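# La suture, vue de tout près

Coucou tout le monde ! Agathe Millet vous salue (elle a de la suite dans les idées, Agathe), et ce billet est pour celles et ceux qui aiment le fil noir, les mors et les gestes minuscules.

**Le fil noir et l'incision**

Moi, c'est la ligne en diagonale qui me plaît, rougie sur le tissu pâle, et puis les mors ouverts juste au-dessus.
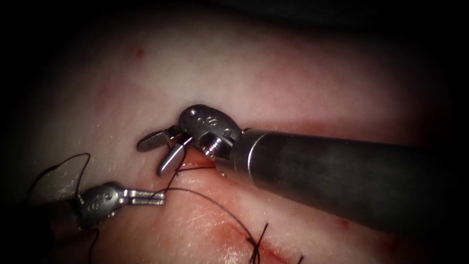 Pourquoi le fil est-il si souvent noir ? Pour le contraste, tout simplement : sur un fond rose ou blanchâtre, on le repère bien mieux qu'un fil clair.

**Les boucles**

Mon passage préféré ! Le fil s'enroule à la base des mors et repart en grandes ondulations sur le tissu rose. Pejman Sadeghi trouve ça brouillon, moi je trouve ça superbe, et on en discute encore à chaque café. Une boucle trop courte, et 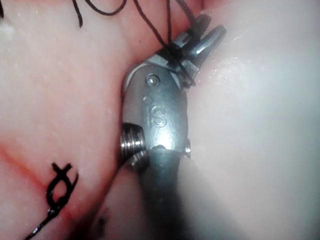
le nœud devient pénible à former ; trop longue, elle s'accroche partout et on passe son temps à démêler. J'ai mis des semaines à prendre le coup (Pejman aussi, même s'il dit le contraire).

Si vous voulez un tirage, écrivez-moi, j'en refais une série cet automne !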